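**Feb 28, 2022** — thread on how we label two-arm cloth handling in the Basalgate set. Long, mostly about annotation. Numbered so people can reply to one part.

**1/** The question we started with: when a robot with two arms picks up a garment, at what point should the label switch from "approach" to "hold"? Our old rule used finger closure from the joint encoders. It was easy to compute and it was wrong often enough to matter.

**2/** Finger closure works for rigid objects. The fingers stop where the object starts. With a sweatshirt or a towel the fingers keep going, the cloth compresses, and the joint angle at "firm hold" overlaps with the joint angle at "closed on nothing."

**3/** Berwyn Watkins suggested dropping the single switch point and labeling each arm on its own, then deriving the two-arm state afterward. We call the scheme Wynne. It has four states per arm: free, near, contact, load.

**4/** "Near" and "free" are separated by distance to the garment. "Contact" and "load" are separated by wrist force after gravity compensation. Finger angle is kept as a logged channel but doesn't decide anything.

**5/** Annotators see both wrist views and the head view on a shared clock. The wrist views are the awkward ones. A lot of the image is the robot itself, and the arm covering and the body can fill more than half of it.

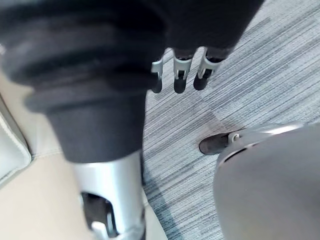
Why keep the wrist views if they show so much of the robot?

Because the change from near to contact happens at the fingertips, and the head view often has a wrist housing in the way at that moment. We tested labels made from the head view alone and the contact onset came late in most of the episodes where the two disagreed.

**6/** Protocol for the comparison. 931 episodes, each labeled by two people who didn't see each other's work. Label times are in milliseconds from episode start. An onset pair counts as agreeing if the two times are within 500 ms.

**7/** That window is generous. We picked it before looking at the results and left it alone. A tighter one would look better in a paper, but cloth contact has no sharp edge, and two careful people can differ on it for good reasons.

**8/** Result in words, table to follow with the release: per-arm labels agree more often than the old single switch point, on every garment type we have. The gain is largest for thick knits and smallest for thin flat cloth, where the old rule was already poor and the new one is only somewhat less poor.

**9/** Second result, less expected. Most leftover disagreement is in "free" versus "near," before any contact. Annotators judge distance from the head view, and the head view looks steeply down over a wide area of floor. Depth along the view direction is hard to read by eye.

**10/** Furniture makes this worse in one specific way. People tend to judge gripper position against the closest large object, and if that object sits higher than the carpet, the estimate shifts. 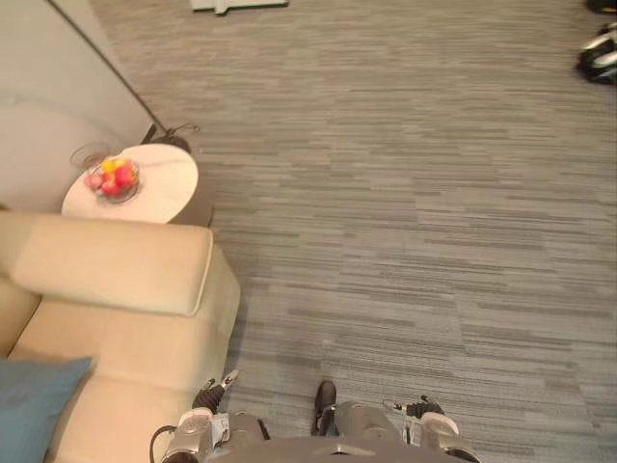 *Head view, both grippers open and empty. Sofa and side table on the left, open carpet on the right.*

**11/** For episodes like these we now show annotators the computed gripper height as a number beside the image. It is plain forward kinematics, no learned depth. Agreement on "near" went up once we did that. We haven't separated the effect of the number from the effect of people slowing down to read it.

**12/** The two-arm state is derived like this:

- both arms free or near: `idle`
- one arm in contact or load, the other free or near: `single`
- both arms in contact or load, at least one not in load: `shared`
- both arms in load: `carry`

**13/** `shared` is the state the old labels had no room for. One gripper may be taking weight while the other only presses on the cloth. A policy trained on the old labels sees that as a full hold and lifts too soon on the pressing side.
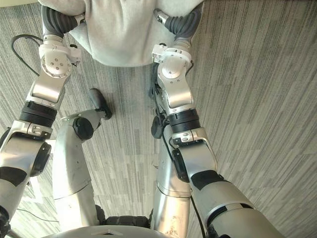
**14/** So a still image can't settle `shared` versus `carry`. Cloth that sags between two grippers looks much the same whether the load is even or nearly all on one arm. The label has to come from wrist force, and the image is there to catch sensor drift and contact with the wrong object.

**15/** On drift: we re-zero the force channel at the start of each episode with both arms free. If the channel is off by more than the load threshold at the end of the episode, the episode is flagged and a person decides. We don't correct it after the fact.

**16/** Downstream check. We trained the same small policy, which we call Cemomel, on old labels and on Wynne labels. Same episodes, same seed, same training length. The Wynne version starts its lift later. It also regrips more, and I don't yet know if that is good.

**17/** Limits, so they are in the thread and not only in the appendix:

- one robot model
- indoor carpeted floor only
- all episodes teleoperated, so the timing is partly the operator's timing
- no garments with zippers or hard parts

**18/** The operator point is the one I would push on if I were reviewing this. An experienced operator pauses between contact and lift. That pause makes our labels easier to place. Data from new operators is planned for April and I expect agreement to drop.

**19/** The labeling tool is a thin layer on top of Ninent. The config file has the four states, the thresholds, and the derivation table from post 12. If you change the load threshold, rerun the derivation — the two-arm states are cached and won't update without it.

**20/** Open question for anyone working with deformables: do you label release the same way as grasp, in reverse? We do at the moment. Cloth catches on fingertips on the way out, and "near" after release seems to need its own rule. Replies with failure cases are welcome, timestamps preferred.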